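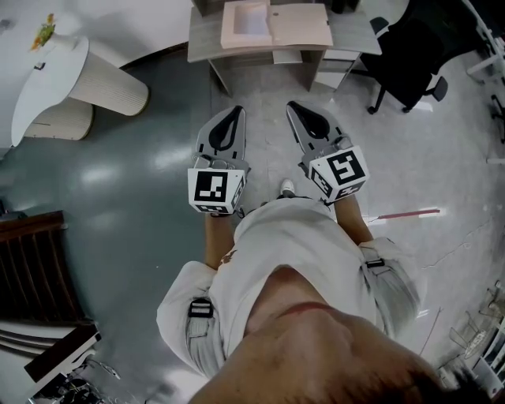
The Desk by the Long Floor

By the time the office in Ernton was nearly empty, the desk was the only thing left that anyone had an opinion about.

It was a plain desk, light on top with a wood grain that had gone a little gray, and it had a small set of drawers tucked under the right side, where your knee found it if you sat down in a hurry. I had sat down in a hurry for nine years. I knew that drawer unit the way you know a low beam in your grandmother's cellar, and I was fonder of it than I would have told the people from Virwood, who had bought the building and wanted it clear before January.

My job that last week was to go through the papers. We had been a map company, a small one, and we had printed up to 2,000 sheets in a good year – walking maps mostly, and harbor charts for people who liked harbors more than boats. What we never sold we kept, and what we kept went into folders, and the folders went wherever there was a flat place to put them.

So I came in each morning, hung my coat on the door handle (the hooks had gone the first day), and crossed that big shiny floor with all its lights swimming in it. On the one side it was dark and smooth as a pond. On the other it was paler and cracked in thin lines, and I had always thought the cracks looked like a river coming down to the sea and changing its mind. I once tried to get one of the draftsmen to draw it. He said he had real rivers to do, and went back to them.

The pink folder was the last. It was nearer beige by then, but we had called it the pink folder for so long that I wasn't going to stop in the final week. I opened it on the desk and pulled the black chair around, and then I didn't sit in it after all, but stood reading like a person at a bus stop.

Inside was the island of Pusovholm, sheet 34, in pencil. We had never printed it. Somebody before my time had gone out in a small boat with a tin of sandwiches and measured every cove, and written the names in along the shore in a round, patient hand. Two of the coves had no name at all, only a little line where a name could go.

I looked at those two lines for a good long while. The van was due at noon, and there was still the drawer unit to empty, string and erasers and heaven knows what.

Then I found a pencil in the top drawer, sharpened it over my palm, and called the first one Long Floor Cove. The second I left for whoever opened the folder next.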